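I Finally Did the Community Police Academy and I Have So Many Thoughts

Okay, so I have been talking my family's ears off with this for weeks and it's time you all had a turn. Back in November I signed up for the community academy that the Cirnden police department runs twice a year. Free, Tuesday nights, in the training room behind the station on Arurik Street. I figured I'd sit in the back, eat a granola bar and learn how to lock my bike better.

Reader, I was in the front row by week two.

The first night was mostly paperwork and a tour (yes, I got to sit in the back of a patrol car, and no, there is no legroom in there whatsoever). But then they took us into dispatch, and I could have stayed until morning. The dispatcher on shift was typing, listening to a caller, watching a map and talking to a patrol unit, all in the same calm voice you'd use to order a sandwich. She told us the slowest part of most calls is working out where the person is. People know they're "by the big church" and that's it! I now read street signs out loud when I drive. My kids hate it.

Week three was traffic stops, and we got to play the officer. I walked up to a parked car in the lot, in the dark, with a flashlight, and completely forgot everything I was supposed to say. I asked the driver how his evening was going and then just stood there. The officer playing the driver was very kind and told me it was going fine, thanks.

My favorite, though, was the evidence night. I had no idea how much of the job is labels. Every single thing gets bagged, sealed, initialed and logged, and if it moves to another shelf that gets logged too. They had us process a pretend burglary and write the report, and mine ran to 2 pages and still left out which door the guy came in by. The sergeant circled it in red. Fair!

We also had a visit from the Wonari Bridge search and rescue team, who brought a dog named Seppälä, and I'm sorry but the rest of that session is a blur. She found a hidden glove in less time than it takes me to find my own. They train 200 hours a year, on their own weekends, and still hold down regular jobs. 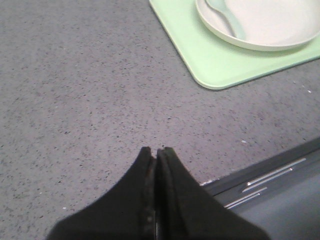 The ride-along was the part I was nervous about, and it ended up being the gentlest night of the lot. I went out on a Friday evening shift. We checked on an alarm at the hardware store, helped a man who'd locked himself out, and sat with an older lady who was sure someone was in her yard. It was raccoons. The officer stayed and talked with her for a good long while anyway, and walked all the way around the house twice so she could see his light from the window. I think of that more than anything else from the course.

It wasn't all cozy. We had a long session on complaints and use of force, and people asked hard questions and some of the answers didn't satisfy me. I liked that they let it run over, and I've already been to one of the public review meetings since (nearly 64 chairs put out, a handful of us in them, so please come!).

The next class opens for applications soon. There's a short form at the front desk, plus a background check that took a little over a week for me. Bring a sweater, the training room is freezing, and sit near the front if there's a dog.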